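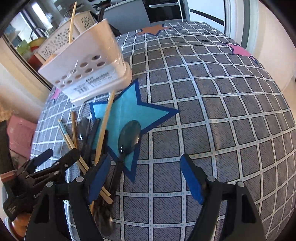 Viorica Ristić told the residents' meeting in November that she had moved into Findau with one saucepan and no idea where anything would go, and that the bed had been her kitchen table, her sorting bench and her wardrobe for the better part of a week. Several of those present said the same of their own first days.

Findau is the smaller of the two residences managed by the Clindham Housing Foundation. Its rooms are let furnished, with a bed, a desk and a short run of kitchen counter with an oven beneath. Sleeping and cooking take place within a few steps of each other. The Foundation has for some years provided guidance on heating, refuse and shared laundry, but until recently it had nothing to say about the first evening, when bags are opened and the contents must be put somewhere.

In practice they are put on the bed. It is the largest clear surface in the room and stands at a convenient height. A plaid bedspread with coloured stars on it becomes, for an hour or two, a place for spoons and chopsticks, with a utensil holder still in its plastic film waiting close by. The Foundation's residential adviser, Jae-hoon Nam, regards this as perfectly sensible and has advised against attempts to discourage it.

"People want to see what they have," he said. "If everything goes straight into a drawer they buy it all again within the month."

Mr Nam's notes for new tenants, issued last spring, are accordingly brief. Utensils should be laid out by length before a holder is chosen for them. Long cooking chopsticks will tip a light plastic caddy if they are all placed on one side, and are better divided between two. Spoons with deep bowls should stand bowl upwards. Wrapping and labels should come off before the holder is filled, as a film left round the base will trap water from the washing-up. A perforated holder needs a saucer or folded cloth beneath it unless it stands on the draining board.

The question of quantity has proved more difficult. Rok Georgiou, who keeps the inventory at Findau, found that tenants leaving the building in the past year had handed in 300 kitchen utensils, many of them duplicates. Black plastic spoons were the most common item. These are now washed, sorted and kept in the ground-floor store, where an incoming tenant may take up to five pieces without charge. A further request can be made after four weeks. The store is open to residents of Hellen, the neighbouring residence, on the same terms.

Not every tenant has welcomed the advice. Gilles Chauvin, who has lived on the second floor for three years, wrote to the Foundation to say that he kept his wooden utensils flat in a drawer, had always done so, and saw no merit in a holder of any description. His letter was acknowledged. The notes now state that a drawer is suitable for wooden items provided they are fully dry when put away, and that a liner should be fitted.

There remains the matter of the bedspread. Bedding used as a work surface should be shaken out of doors before it is slept under, and anything with appliqué ought to be checked for loose stitching where handles or prongs may have caught. Zoi Economou, who teaches the mending class at Hellen, recommends a plain cotton sheet laid over the top while unpacking is under way. She has repaired a good many star and flower motifs and considers the outlines to be the weak point, particularly on corners and tips.

The mending class meets monthly in the Hellen common room. Places are free to tenants of both residences. Copies of the notes may be obtained from the office at Findau, along with the current list of items held in the store.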